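Larndale Guest House
Room Safety Walk-Through, with comments
February 9, 2023

Rooms checked: 3 (Garden, Middle, Back)
Marks used: OK / FIX / WATCH

Welcome to the best morning of the quarter! I love doing this check. You get to open every cupboard and press every test button, and you come out knowing the building better than the guests ever will. Comments are mine and go on a bit. Skip to the FIX lines if you're in a hurry.

1. Smoke alarms
Garden: OK. Middle: OK. Back: FIX
Back room alarm chirped when I pressed test but never gave the full tone. New battery went in and it's nice and loud now, but the unit is getting on, so I'd like a replacement before May. The Zesham ones in the hallway have been terrific.

2. Exits and hallway
OK throughout
Door opens fully, night latch works from inside without a key, hallway light comes on by itself. The shoe rack has been moved back from the fire door. Lovely! Please keep it there.

3. Beds and bedding
Garden: OK. Middle: OK. Back: WATCH
Frames tightened, slats all sitting in their slots, no sharp corners at shin height. Mattress labels still attached and readable. Back room bed has one leg with a worn rubber foot, so it can slide on the floorboards if you sit down hard. Keep bedding clear of the heater, and that goes for clothes too.

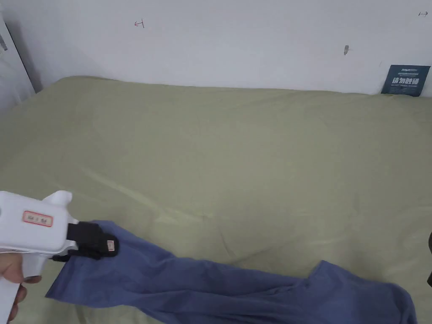 Item 3: blue garment over the bed.

4. Heaters and cords
Garden: OK. Middle: FIX. Back: OK
Middle room heater has a kink in the cord close to the plug. It's tagged out and sitting in the laundry until it's been looked at. The other two cut out properly when tipped, which is a very satisfying test to do. No power boards plugged into other power boards, for the second check running. Hooray!

5. Walls and fixings
Garden: OK. Middle: OK. Back: WATCH
Run your hand over the wall by each bed and feel for anything that sticks out. Hooks and nails should be well above head height for someone sitting up in bed, or else capped. Check for soft plaster and damp at the same time. No damp found, even after all that January rain.
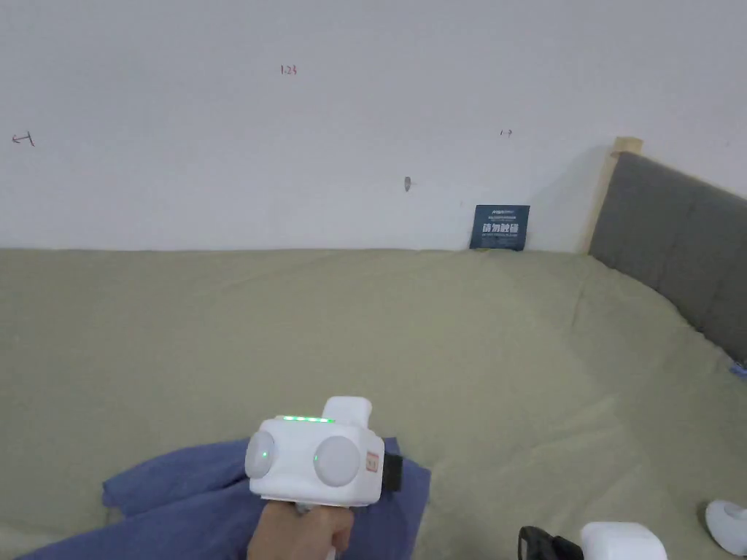

Item 5: small nail or hook in the wall, sign card at the bed.

6. Windows and blinds
OK throughout
Blind cords are on their cleats and out of a child's reach. Garden room window was stiff, so I gave the track a brush and a bit of wax and it glides now. Flyscreens all in one piece.

7. Linen and loose fabric
OK throughout
Sheets tucked in so there's nothing trailing on the floor to trip over. Spare blankets folded on the shelf. We changed over to Villalobos sheets last winter and I'm still pleased with how well they stay put.

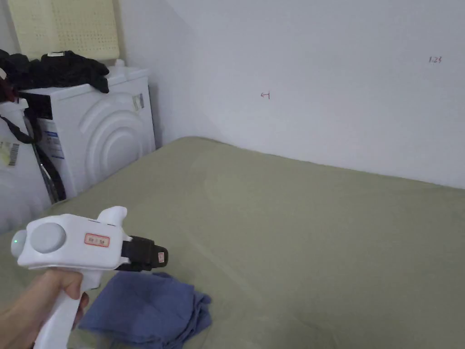 8. Bathroom
Garden: OK. Shared: FIX
Hot tap in the shared bathroom read 66 degrees, far too hot for a guest tap. Tempering valve needs adjusting, and there's a warning note over the basin until it's done. Non-slip mats are in great shape.

9. First aid kit
OK
Restocked with burn gel and plasters. Invoice is Tarnasen 383, filed in the blue folder.

Still to do: Back room alarm, Middle room heater cord, shared tap, rubber foot for the bed leg.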